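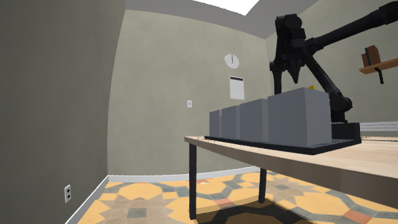

Painting a plain room: one green or two?
Home & Walls > Paint and Color
14 replies, page 1

stitach_anna
Good evening to all. I want to ask for opinions about the color of walls. We have rented a work room in Pristdale, and the owner allows us to paint it if we pay for the paint ourselves. My husband wants one gray-green on every wall. I would like the wall on the left to be darker, and the others lighter. The ceiling will stay as it is. Is a darker wall a mistake in a room where people must work in the evening? English is not my first language, so please excuse me if I use the wrong word for something.

Fletcher Lowther
One color. A darker wall eats light and you will be buying lamps by July. I painted a shop room in Dullow this way and painted it back the next year.

mossbucket
Disagree with Fletcher. It depends where the window is. If the dark wall is the same wall the window is in, it looks gloomy. If it faces the window it's fine.

stitach_anna
Thank you both. I looked again today at how the corner looks with a similar pair of greens, because I was worried that the difference would be too strong.

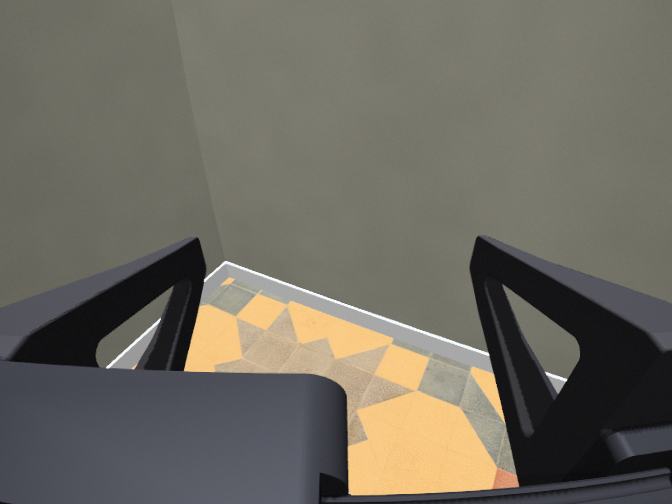 The corner, with the slightly darker olive gray on the left.

For me the difference is quite soft. My husband says that if it is so soft, then why must we buy two cans. I did not have a good answer to this.

mossbucket
Your husband has a point, but I like it. Keep the baseboard out of the discussion until the walls are done.

Lachlan Pomare
Please check that you are looking at two colors at all. The same paint can look like two different greens when two walls meet, only from the direction of the light. Paint two pieces of card, let them dry overnight, and put both on the same wall. I had a customer at Gittins who paid for a second color and could not find it afterward.

Fletcher Lowther
What Lachlan said. And the cloudy look on a matte wall will bother you more than the shade will. Go eggshell.

Lachlan Pomare
I would not go eggshell on old plaster, Fletcher. It shows every repair. Matte, with a good roller, and do not go back over it when it is half dry.

Fletcher Lowther
We have had this argument before. Matte can't be wiped. In a work room people lean on things.

stitach_anna
I have now made the cards, as Lachlan advised. On the same wall they are different, but less than I believed. The darker one is nice in the morning. At 7 in the evening I almost cannot separate them. We will probably buy matte for both, and I will ask the owner if he has some old paint left for small repairs. Does anybody know if I need a primer over the old cream color?

mossbucket
If it's clean and not shiny, no. Wash it first and give it a day.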